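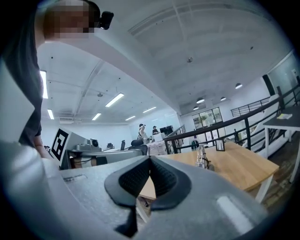 Handgreifer mit schwarzen Gummifingern, dahinter der Arbeitstisch und ein aufrecht montierter Marker.

Wenn der Greifer plötzlich rutscht: Fingerpads prüfen und wechseln

Ein Greifer, der monatelang brav zupackt und dann auf einmal jedes zweite Teil fallen lässt, ist ein wunderbares Lehrstück in Fehlersuche! Bei uns traf es im Januar den Handgreifer aus dem Projekt Fandmont. Nikola Szewczyk hatte zuerst die Kalibrierung in Verdacht, ich den Antrieb. Schuld waren die Gummipads, und zwar nur eines davon. Das linke hatte sich auf seinem Träger verdreht, kaum sichtbar, aber genug, damit die Spitzen schief aufeinandertrafen.

Was ihr braucht
Innensechskant 2 mm, fusselfreies Tuch, Isopropanol, eine gute Taschenlampe und ein Paar Ersatzpads. Zeitbedarf: bis zu 30 Minuten, beim ersten Mal vielleicht etwas mehr.

Schritt 1: Stromlos machen
Akku abnehmen oder Stecker ziehen, dann den Auslöser einmal durchdrücken. Bewegt sich noch etwas, ist der Greifer nicht stromlos. Bitte nicht abkürzen — Renata Marciniak hat sich dabei schon einmal den Daumen geklemmt, und die Finger drücken kräftiger, als man glaubt.

Schritt 2: Raster ansehen
Die Finger weit öffnen und flach von der Seite hineinleuchten. Das feine Raster auf den Innenseiten muss bis zur Spitze durchgehend Schatten werfen. Glänzende Flecken sind abgeriebene Stellen, und genau dort rutscht es.

Schritt 3: Stellung prüfen
Jetzt die Finger von Hand langsam schließen. Die Spitzen sollen gleichzeitig Kontakt bekommen. Ein Papierstreifen dazwischen hilft enorm: Lässt er sich auf einer Seite herausziehen und klemmt auf der anderen, steht ein Pad schief.

Schritt 4: Reinigen oder tauschen
Bei intaktem Raster reicht Abwischen mit wenig Isopropanol, danach 5 Minuten ablüften lassen. Ist es abgerieben, immer beide Pads wechseln. Schrauben erst locker ansetzen, Finger schließen, ausrichten, dann festziehen. Wir nehmen die Pads von Clurex, die von Povard waren uns eine Spur zu weich.

Schritt 5: Probelauf
Akku wieder dran und erst leichte, dann schwere Teile greifen. Auf den Marker achten: Wer beim Schrauben an die Halterung stößt, sucht hinterher einen Fehler, den es vorher gar nicht gab (ja, auch das haben wir geschafft).

Seitdem notieren wir die Griffzyklen und schauen alle 4.000 nach den Pads. Beim letzten Wechsel war das rechte stärker abgerieben, warum, wissen wir noch nicht. Wer eine Idee hat — gern in die Kommentare!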